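Search stories Search

21/05/2024
By Mei Obi

The Ferry to Pritarbridge

Theano had packed the honey cake in three layers of tea towel, the way her mother used to, and she held it on her knees the whole way across the harbour – all 25 minutes of it, with the wind trying to get under her good scarf. Spyros had offered to carry it twice, bless him, and twice she'd told him to mind his own parcel.
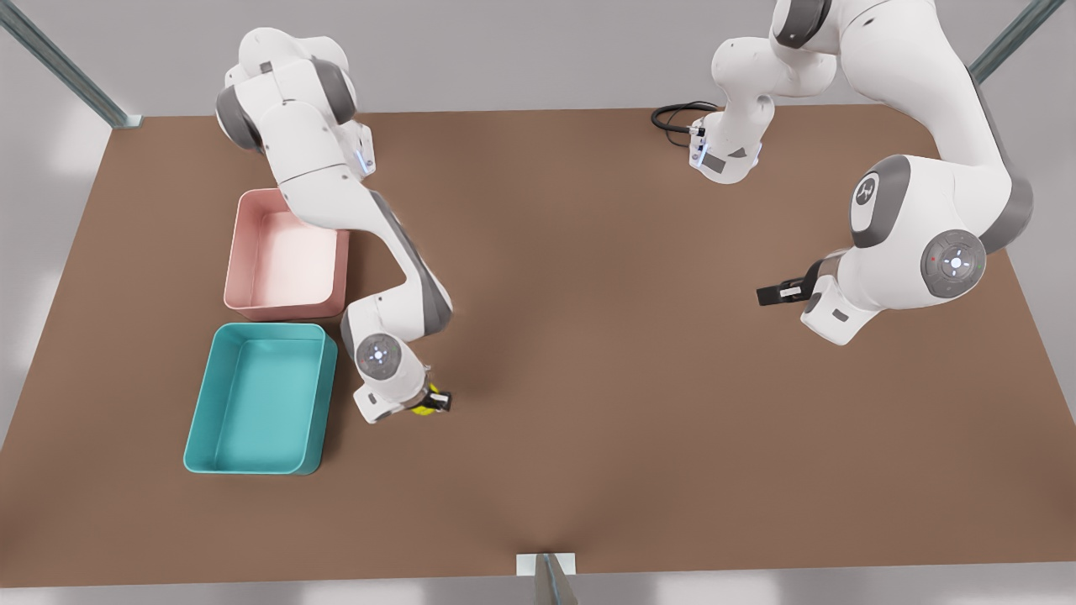 "He won't remember us," said Spyros, when the jetty came into view. They hadn't seen Kosmas since the July he'd married and moved over the water.

"He'll remember the cake," said Theano, and she stood up too early, as she always did, and had to grab his sleeve. A grey-haired man was already waving both arms from the end of the jetty.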